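3.2 Handling and wrapping of the bound volumes

The Skerton collection reached us as 124 bound volumes of parish accounts and trade ledgers, most of them thick and several with weakened joints. Before they could go to the store at Puvport, each one had to be checked, given a protective sheet and packed. We recorded how this work was carried out, as the existing guidance (Pastor and Tridholm, among others) deals mainly with shelving and says little about the stage between the shelf and the box.

Thick volumes gave the most trouble. A book of more than 300 leaves is heavy for its height, and the text block tends to pull away from the spine when the book is lifted by one board. Laying the volume flat protects the joint but makes it hard to get paper round the fore-edge without dragging it. Standing the volume up leaves the edges free, and a sheet can be brought against them from the side. The upright position was therefore preferred wherever the binding was sound enough to bear it. Figure 4 shows a thick volume with a white sheet against its pages.

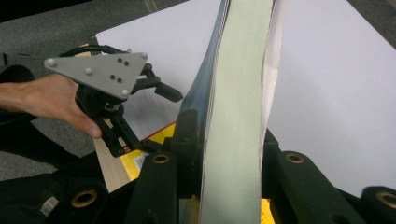 Figure 4. Bound volume with pale green page edges and a dark blue-grey cover, close to upright, with white paper behind it.

The choice of paper mattered more than we had expected. Stiff sheets kept a clean fold but sprang open before the second side could be tucked in. Thin sheets followed the shape of the boards well and creased easily at the corners, so that a sheet which had been moved twice was often too crumpled to use again. We settled on a thin sheet for the inner layer and a heavier one outside it. Both were cut 10 cm wider than the open boards, which left enough to turn in at the head and tail.

Work was done at floor level on large sheets of clean paper, as the tables in the reading room were too narrow for the outer wrapping. This had the further benefit that a book which slipped had no distance to fall. The floor sheets were changed each Monday, or sooner if loose red leather dust had built up on them.

Volumes with coloured edges were kept apart from the rest. In 2 cases the colour came off on the inner sheet when it was rubbed lightly, and these were passed to Tarek El Idrissi for treatment before packing. The remaining coloured volumes showed no transfer and were wrapped in the usual way, with a note of the edge colour written on the outer sheet in pencil.

Times for each step are set out in the next section.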